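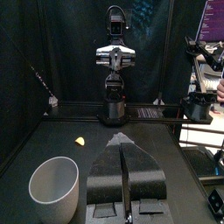

Ticket: Pale rings on matte black tabletop
Product: Rusar table, black top
Opened by: Effie Moffat
Handled by: Kundura customer support, Zsolt Orbán
Status: Closed
Priority: Normal

Effie Moffat, 9:10 a.m.
We have had the Rusar table since February. The top is getting pale rings where cups are set down. They wipe off with a damp cloth and are back when the surface dries. The worst one is on the left side, near the front. There is also a greasy spot the size of a coin that looks darker than the rest. I have tried dish soap and a glass cleaner. The glass cleaner left a streak.

Zsolt Orbán, 10:25 a.m.
Thank you for the details. Please stop using the glass cleaner for now. Can you tell me:
Whether you can feel the ring with a fingernail
Whether your water is hard
Whether anything has been put on the top, such as wax, oil or furniture polish

Effie Moffat, 11:40 a.m.
Can't feel anything with a nail. Water is hard, the kettle scales up fast. Miklós Szilágyi used a spray polish on it once, the week it was delivered. Don't know the brand, the can is gone.

Zsolt Orbán, 1:05 p.m.
A ring that disappears when damp and has no edge is usually residue on top of the finish. Polish leaves a film and the minerals in hard water dry onto it. Please try this on a small area first:
1. Mix 5 ml of plain dish soap into 700 ml of warm water. Use distilled water if you can get it.
2. Wipe with a soft cloth, no scrubbing pad.
3. Leave it damp for 7 minutes.
4. Wipe again with clean distilled water and dry right away with a second cloth.
Don't use melamine sponges. They make matte black shiny and we can't reverse that.

Effie Moffat, 3:30 p.m.
Did a patch at the back first, then the left side. The ring is fainter, still there at an angle. The streak from the glass cleaner is gone. Greasy spot unchanged.

Zsolt Orbán, 3:50 p.m.
Good. Repeat steps 1 to 4 once more on the ring. For the greasy spot, put one drop of undiluted dish soap on it, wait, then rinse as before.

Effie Moffat, 9:20 a.m., next day
Second pass took the ring off. Checked it wet and dry, with the blinds open. Greasy spot is gone too, but the cleaned part now looks a shade flatter than the right side.

Zsolt Orbán, 9:45 a.m.
The right side still has polish on it. Clean the whole top the same way and it should even out. Coasters will help with the hard water.

Effie Moffat, 2:15 p.m.
Did the whole top. Color matches now. You can close this.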